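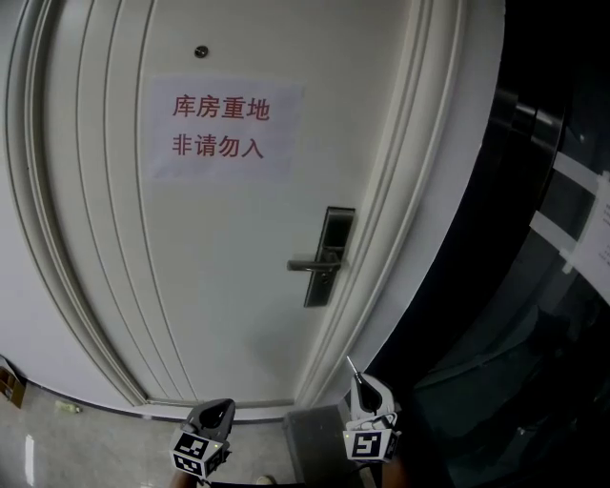
April, after lunch. Round two with the hand-held pair, Prendum fingers against the Jarkora ones, and I'm doing the storeroom door again (sorry to everybody who needed something out of there!). I like this door for comparisons. The lever is smooth, it has a round hub that fingers love to slide toward, and the lock plate sits close to the frame, so you can't come in from just any angle.

Prendum first. 13 tries, all right hand, and I lost the lever on 4 of them, always when I grabbed too near the tip. Closer to the hub it felt solid, almost like using my own fingers.

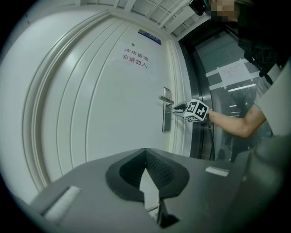 Mircea Stoica, bench notes, door handles

The cable is bugging me. It hangs off the gripper and runs down along the door frame, and if I turn my wrist too far I can feel it tug. Going to try a longer one and clip it to my sleeve, which worked okay on the Mfinanga arm.

Jarkora fingers next, same door, same lever. They're stiffer and I don't love them yet, they want a really square approach and my elbow ends up somewhere silly. On the plus side the closing force is way easier to judge. Set the limit to 80 on the controller and leave it there, please, whoever picks this up after me.

Still to do: left hand, both sets, and check the marker blocks are tight before starting.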